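Randham Orchard Names: a word list of backyard and heritage pears

Hello, and thanks for stopping by. 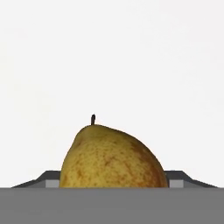 The list began as a shoebox of index cards kept by Heriberto Galindo, who spent a good many years writing down what people called the old pear trees in their yards and along their fence lines. Plenty of those trees were never sold by a nursery under a proper name, or they were and the tag blew away before anyone's grandchildren thought to ask. So the same pear might be a Verstraete on one side of the river and a Sitmont on the other, and both households will tell you they're right - and I'm not about to argue with either of them.

What's in it

There are 1,723 entries in one plain text file, names.csv, saved as UTF-8 so the accents come through. Each row has the name as it was spoken or written, the spelling I settled on, the district, the season the fruit is picked, and a notes column that rambles a bit. I left the rambling in. Some of the best material is there, including a long quarrel over whether Bandex is a pear at all or just the name of the farm it came from.

A second file, sources.csv, says where each name was heard. Households are listed by district only, please don't go looking for them.

Known troubles

Colour words are a muddle. "Golden", "yellow" and "honey" were used as each person liked, and I haven't tried to sort them out. In 23 rows the season is blank and I'd dearly love help filling those in. Spelling follows the cards wherever I could read the handwriting, and where I couldn't there's a question mark after the name. Three cards had got damp and are transcribed as far as they go.

Version 2 merges the doubles that several kind readers wrote in about last January. If you were using the first version, the row numbers have shifted, so match on the name and district together.

Using it

Help yourself, for school projects, cookbooks, labels for your own trees, whatever you fancy. A mention of Heriberto's cards would be a neighbourly thing to do. If you have a name we've missed, send it along with the district and whatever story goes with it, however long - I read them all, usually with a pot of tea going.

Last updated 13th August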